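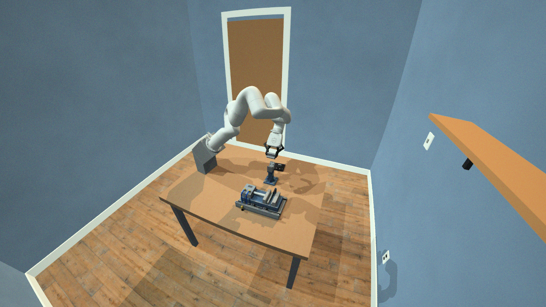 The bench layout in the simulator, with the arm at the back corner and the vise toward the front.

Print this page
E-mail this page

Workshop Tips for the Student Robot Bench

2023-04-12

These tips come from the Jarodport after-school robotics club, where the teams are getting their benches ready for the Stesement parts-handling contest. Every team builds its bench in the simulator first and then sets up the real one to match. Most of what follows is ordinary workshop sense, and a good deal of it will do for a home garage too.

Setting up the table

Put the arm in a corner. A pedestal in the middle of the table takes up the best working space and leaves you reaching around it for everything. In a back corner the arm can still cover most of the top, and you can walk up to the front edge to change a part.

Check that the table doesn't rock. Push down on each corner with the flat of your hand. If one leg is short, use a hard shim - folded cardboard squashes down over a few weeks and the rock comes back. Do this before you measure anything.

Keep tall things toward the back and wide things toward the front. The vise is the widest item our teams use, so it goes near the front, where the handle can be turned without leaning over the table.

Placing the vise

A vise set at an angle to the table is fine if you know the angle. Write it down on the bench card. Teams that guess it end up with the gripper coming down crooked on the part, and then they blame the gripper.

Clean the jaws before each session. A chip under a part will tilt it enough to spoil a pick. An old toothbrush does a better job than a rag, and compressed air just moves the chips into the screw.

Put one drop of light oil on the screw every 10 sessions or so. Wipe off the extra. Oil on the jaws gets on the parts, and oily parts slide out of the fingers.

Mark the base with two pieces of tape on the table, one along the long side and one at the end. If someone bumps the vise you can put it back in a minute.

Teaching the positions

Come in from straight above. Stop the gripper a short way over the post or part with the fingers open, look at it from the front, then look again from the side. Lower it only when both views agree. Our rule is five percent speed for the first try at any new position, and nobody gets to skip it.

Save the hover position as its own point. Iria, the practice program our teams write in, lets you name every point, so give them plain names like "above post" and "above vise." Names like "point 7b" mean nothing by the next meeting.

Leave at least 300 millimeters between the highest thing on the table and the path the arm takes when it swings across. You can trim that later for speed. In December one team trimmed it first and spent the evening straightening a bracket.

Simulator to bench

Measure the real table and type in the real numbers. The size printed on the box is often off, and the thickness of the top matters as much as the length.

Model the fixtures you really have. A plate with holes should have its holes in the right places, and a post should be the right height. Color doesn't matter to the program, but it helps if the colors on screen match the ones on the table - new members find their way faster.

Walls and doors count. If the table is near a door, find out which way the door opens before you settle on a spot.

Run the whole job in the simulator twice with no changes before you try it on the bench. If you change even one point, start the count over.

Cleaning up

Park the arm with the gripper clear of everything, then turn off the power. Open the vise jaws a little so the screw isn't under load all week. Sweep the floor under the table, too, where small screws like to hide between planks.

Wipe the tabletop with a damp cloth and dry it right away. Don't use spray cleaner near the gripper fingers.

Benches for the Krajewska Hall practice day need their cards filled out and taped to the front left leg. Spare cards are in the top drawer with the tape.

Print this page | E-mail this page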